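Diary: the eighth week of choir
Last updated: April 5, 2024

I came home from the rehearsal with a sore throat and a good mood, so I will write this before I sleep.

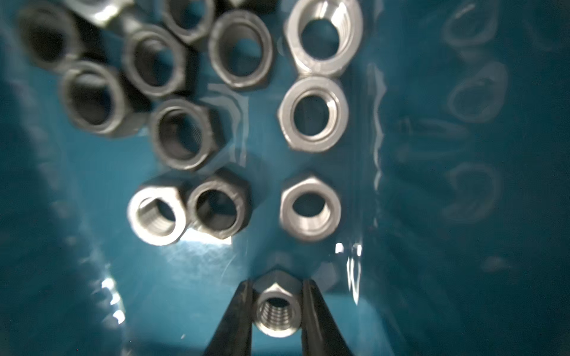

We are now eight weeks in the new choir and I am still in the second altos, between Elvira Cuervo and a woman whose name I did not catch in the beginning and now I am too shy to ask. Elvira sings very safely. When I lose my line I lean a little to her side and I find it again. She told me tonight that she does the same with me in the slow piece, and this surprised me so much that I missed the next entrance.

The slow piece is called "Lernska". It is a song for evening, from a village, and the words are in a language that none of us speaks. Catherine Carnegie, our conductor, wrote the sounds for us under the notes with English letters. For me this is double work, for I must first read the letters as an American would read them, and then sing them. In my own language the letter "j" is a completely different thing. Two times I sang it wrong and very loud, and Catherine stopped everybody and looked at the tenors. I did not correct her.

Today we worked almost one hour on the same page. Catherine wanted the end of the phrase to be quieter but not slower, and each time we made it quieter we also made it slower. She walked around the room and clapped. Then she asked us to sing it with closed eyes, and it was better – maybe only for the reason that we listened. I would like to remember this for home practice, but at home I have only myself to listen to, and Obi.

Obi does not like the choir music. When I start the warming-up exercises he goes under the bed and stays there until I cook something. He came out tonight for the rice.

In the break there was tea and the hard ginger cookies again. We spoke about the concert in December. It seems very far, but Catherine has already asked for the hall in Panport, and they want to know how many singers we will be. The hall has 756 seats. I said the number to myself on the bus and my stomach became cold. The biggest public I ever had was at my cousin's wedding, and most of them were eating.

There is also the question of the folders. The black ones are expensive and Elvira thinks any dark folder will do, but the basses want that all are the same. I have my old one from the evening course and I will wait before I buy.

On the way back I repeated the second verse without voice, only with the lips. A boy across from me watched the whole time. I got off one stop too early to be finished with it and walked the rest along the canal, where the air was mild and smelled of cut grass. I was still in my thin coat – the first time this year without a scarf, and probably this is why the throat complains now.

For next week I must learn page four by heart and mark the breaths with pencil. Also bring back the glass container to Elvira, I have had it since the soup. And ask the name of my neighbor on the left, or look when she signs the list.

Honey and hot water now, then bed.

3 comments
2 shares

Recent entries
The soup from Elvira
Why I cannot whistle
My first evening with the altos
Obi and the new curtains
A letter from my aunt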